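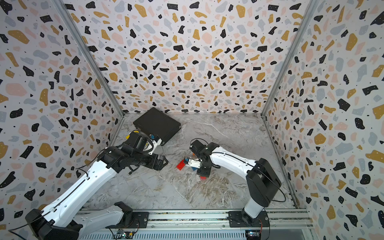

**How many examples does a robot need before it can learn a task?**

It depends on how much the task changes from one try to the next, and for the small tabletop jobs in this book a few hundred good examples will usually carry you a long way. If every block always started in the same spot, a handful might do. Once the blocks can land anywhere, and at any angle, the learner has to see a fair share of that variety before it can cope with it.

# Chapter 7: Gathering Examples

If you have worked your way here from the start, you have by now spent a good deal of time with learning methods, and I suspect you are itching to run one on data of your own. I was exactly the same! My first reader, Pierina Mancuso, wrote in the margin of an early draft that this chapter ought to have come second, and she may well be right, but I wanted you to know what the examples are for before asking you to sit down and make them (and it does take some sitting).

An example, as we will use the word, is one complete try at a task, recorded from beginning to end. In robotics it is often called a demonstration or an episode, and you will meet both words in the chapters that follow. Each one holds two streams that must line up in time: what the robot could sense, meaning its camera pictures and joint positions, and what it was told to do. If the streams drift apart by even a little, the learner will tie the right action to the wrong moment, and you may spend a miserable afternoon blaming the network.

## 7.1 The brick project

Our running project is called Kunovlow, and it is a modest one. Two arms share a small walled workspace with a few toy bricks and some ordinary desk items, and the job is to pick up loose bricks and build with them. We collected 781 episodes for it, each one lasting 60 seconds at most. Anything longer was stopped and started over, which felt harsh in the beginning and became second nature by the end of the first week.

Bricks make very good teachers. They are cheap, they come in strong colors, and they are wonderfully fussy about being lined up, so a careless demonstration shows itself right away. They also tempt you into habits. You find a layout that works, you like it, and before long you have recorded it over and over while telling yourself that you are being thorough. Move things between episodes. Change which colors are out and where they lie, and let the other objects on the floor change as well, so that the learner doesn't come to lean on something that has no bearing on the task.

With two arms there is one more thing to watch, and that is the space between them. A person's hands settle the question of who goes first without any thought at all, but a pair of arms has to be shown, again and again, which one reaches in and which one holds back. Try to include episodes where the left arm leads and episodes where the right arm does, and write down which was which while you still remember.
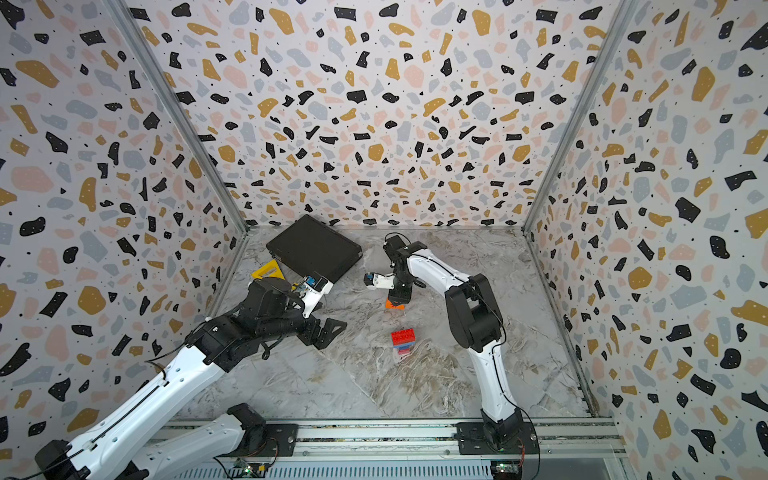
## 7.2 Before you record anything

Set aside a quiet hour and write out, in plain sentences, what counts as a finished try. Does a brick that is seated a little crooked pass? Must both arms be clear of the bricks at the end? Give your page to a friend and have that friend judge 2 practice episodes without any help from you. Wherever your verdicts differ, the page needs another sentence, and you will be glad to have found the gap this early. Keep the page next to the controls, date each change you make to it, and bring it along to Section 7.3, where we start recording.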